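Search this site Search Go

Folding and storing of towels in the shared laundry room
Student project report -- Valquíria Figueiredo and Pentti Nurmi
Supervisor: Morven Paterson

Our project began in March, when the residents of Noltament house complained that the towel shelf was always in disorder. We asked 56 residents how they fold a towel at home. Most of them fold it in half and then in half again, but the order is different, and so the piles become uneven and fall.

We compared two methods. In the first one the towel is folded in three along the long side and then in half. In the second one it is folded only in halves, until it is a flat rectangle. Each method was repeated 20 times by both of us on a white table. We measured the height of the pile with a ruler after every fifth towel.

The flat rectangle gave the lower pile, but it needs a deeper shelf. The hem was a useful help -- when it lies along the folded edge, it is easy to see if the towel is straight.

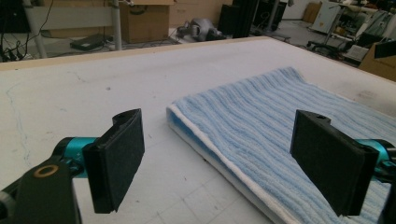
We did not test bath sheets, and this is a weak point of our work. The shelf should also be measured again, as our first value was taken with the door closed.

Comments

Cleiton Lopes: Did you try it with thin towels also?

Wagner Leite: In my family we roll them. It takes less place in the cupboard.

Related items
Drying times on the Udus rack
Labels for the Coutinho store room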